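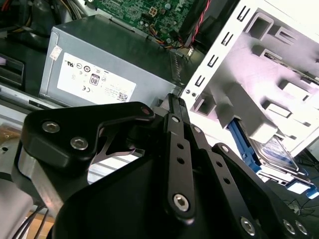
Page last changed: 5/29/20

Rololell teaches a robot arm to work inside old computers, which fight back

New method lets a two-fingered gripper learn cable and drive handling from 90 demonstrations

Rololell, a small robotics lab with a large pile of retired office computers, today released Poseo, a method for teaching robot arms to find their way around the inside of a desktop PC. The release includes the training code, the demonstration recordings and a technical report whose appendix on cables is longer than the report itself.

Taking a computer apart is easy work for a person with a free afternoon and low expectations. For a robot it is close to a worst case. The parts are shiny, the openings are tight, and everything worth reaching has a bundle of wires lying across it. Two machines of the same model can leave the factory alike and arrive at a recycler with their cables routed by people of very different temperaments.

Earlier systems at Rololell dealt with this by measuring each case in advance and following a fixed plan. The plans were excellent. They stopped being excellent whenever a power cable had moved an inch, and power cables move an inch when somebody closes a door.

Poseo drops the fixed plan. A small camera at the wrist watches the fingertips and whatever is near them, and the system works out where the gripper stands relative to a handful of landmarks: the edge of the power supply, the lip of the drive cage, a colored handle, the border of the motherboard. Each motion is then chosen in relation to the closest landmark. If the landmark disappears behind a cable, Poseo keeps its last good estimate for 3 seconds, then backs off and looks again. The lab considered calling this step "reconsidering" but was talked out of it.

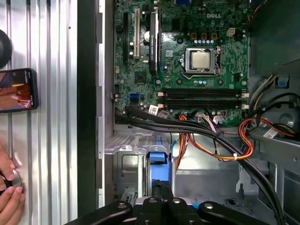
The training data came from 90 demonstrations in which an operator guided the gripper through short jobs in open towers: approach a drive handle, pinch a cable, nudge a bundle aside, come back out without taking the bundle along. The last of these was the hardest to teach and remains the hardest to do. From those recordings the team produced 3,000 practice variations in Prernum, its in-house simulator, by shifting the case, changing the light and rearranging the wires in ways that looked unkind but plausible.

In the main test, the arm made 1,000 attempts across four jobs in computers that had not appeared in training. Poseo finished more of them than the fixed-plan system on every job. The gap was widest for drive handles, where a bright plastic part gives the camera something to hold on to. It was narrowest for thin wires, where both systems would benefit from a quiet word with whoever installed them.

The report is frank about what went wrong. Polished metal can still fool the wrist camera, and the gripper sometimes blocks its own view at the moment the view is most needed. Poseo also has no sense of how hard a cable is pulling back. It has been known to press on with a tug that any teenager would have given up on. A second camera placed outside the case helped in some trials and mostly recorded the gripper's back in others.

Poseo does not remove screws, and it does not decide which parts are worth saving. A person still opens the case and takes off the side panel. Rololell sees the method as one piece of a longer disassembly line, to be joined to existing tools for sorting and unscrewing - tools that have problems of their own and reports of their own.

The next stage is a joint project with Samir, an electronics recycling firm that has offered floor space and a supply of towers in every state of neglect. Work there begins in July. The first goal is modest: run Poseo through a full shift on mixed machines, log each failure, and find out how much dust the wrist camera can put up with.

The code and recordings are free for research use and can be downloaded from the Poseo project page. Prernum will follow once its documentation has been rewritten by someone other than the people who built it.

About Rololell

Rololell develops methods for robot handling in cramped and cluttered places. Its work covers repair, recycling and inspection. Press questions can be sent through the contact form on the lab's website. Offers of old computers are appreciated, but the shelves are full.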